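I've been at Lolia long enough to remember when kitting meant four hours of wrist pain. We pack play kitchens for preschools, and every order is different: this many strawberries, that many plates, no bananas for the school in Pastia (don't ask). So when Rigoberto Carrillo told us an arm was coming to our end of the building, I went home and updated my resume. I'm not kidding!

That was October. I still have a job, and it's a weirder one. I spend my mornings laying stuff out on a white table and watching the arm like a nervous aunt. 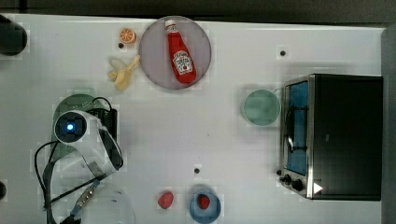
Ketchup on a plate, toaster oven on the right, arm on the left.

What changed most is the talking. On the old line you could pack and gossip at the same time. Now I have to keep my eyes on the table, so Sumeya Teshome and I save it all up for lunch and then neither of us eats. She moved over from returns and took the Gromisska training with me, 7 modules, and she's way better at the software than I am. I'm better at guessing what it'll fumble. 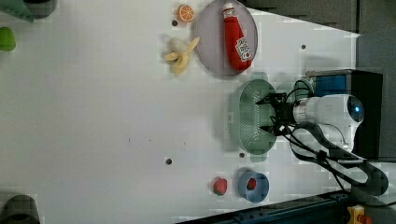
Gripper open over the mint-green colander.

My wrists feel great, I'll give it that. The pay bump was 89 cents an hour, which, okay. What bugs me is that two of the temps didn't get called back this season and management keeps saying those things are unrelated. Maybe so. I'd like to hear it from somebody who looks up from their phone while saying it.

Anyway, order 2909 is waiting for me tomorrow and it's all tiny bowls.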